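実演データの数より、置き方を残すべきだ

2024年2月27日

ロボットに物のつかみ方を覚えさせる仕事では、まず件数を聞かれる。何件集めたか、来月は何件になるか。Skaklowの作業場でりんごの課題を担当している私も、毎週その数字を報告している。12月の締めの時点で3211件だった。

この数字に意味がないとは言わない。ただ、件数だけを目標にすると、人は楽な置き方を繰り返すようになる。手の届きやすいマスにりんごを置き、腕が迷わず届く角度で操作し、次に進む。一日に200件とれた日の記録を見直したら、りんごの位置は数か所に固まっていた。そのデータで学習した方策は、奥のマスに置かれたりんごの手前で止まった。

作業台には茶色の紙を敷き、青いテープでマスを切ってある。赤いりんごと黄緑のりんごをマスに置き、かごに入れるところまでで一件になる。

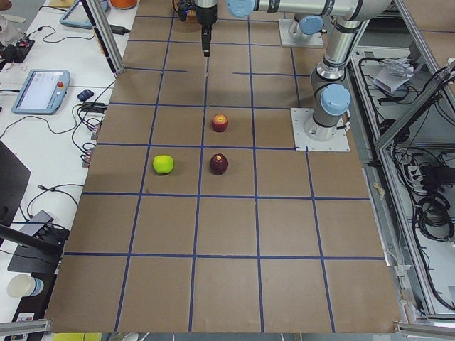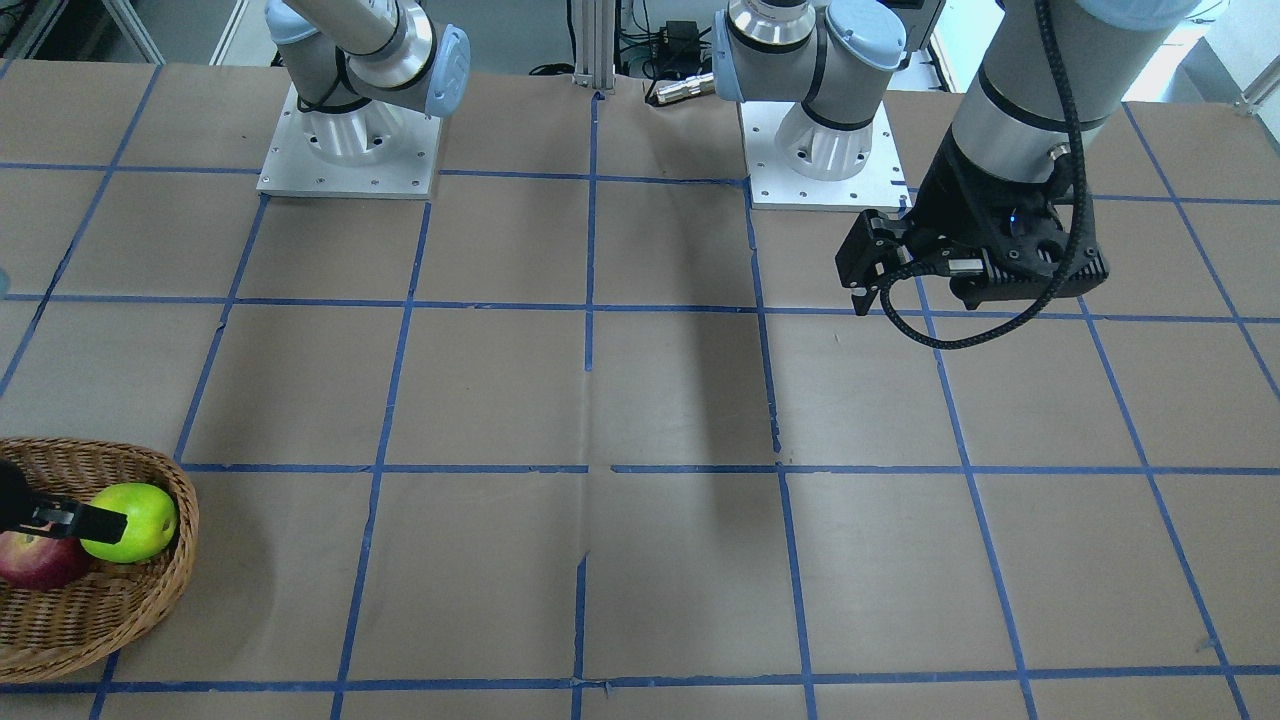

マスを切るのは手間だと反対する人もいる。同僚のHaoran Baiは、置き場所は乱数で決めれば済むという意見で、私も最初はそう思っていた。しかし乱数で座標を出しても、置くのは人の手である。指示された場所から少しずれ、そのずれは記録に残らない。マスであれば、どこに置いたかを後から言える。足りないマスも表にすればすぐわかる。

もう一つ言いたいのは、失敗した回の扱いである。Flissideの班では、つかみ損ねた回をその場で消していた。件数に入らないからだ。私は残すほうに賛成する。落としかけて持ち直した動きは、きれいに成功した回には入っていない。一日に10件でも残っていれば、後で見るものがある。もちろん成功例と混ぜて学習に使うかどうかは別の話で、印をつけて分けておく必要はある。

費用の問題もある。置き場所を毎回変えれば、一件あたりの時間は延びる。私の組では43件しかとれない日があり、報告の場で説明を求められた。それでも、同じ場所の200件より使いやすいデータだったと考えている。

報告書の様式を変えてほしい。件数の欄の隣に、使ったマスの数と失敗の件数を書く欄があればよい。来期の計画を立てる前に、そこから直すべきだと思う。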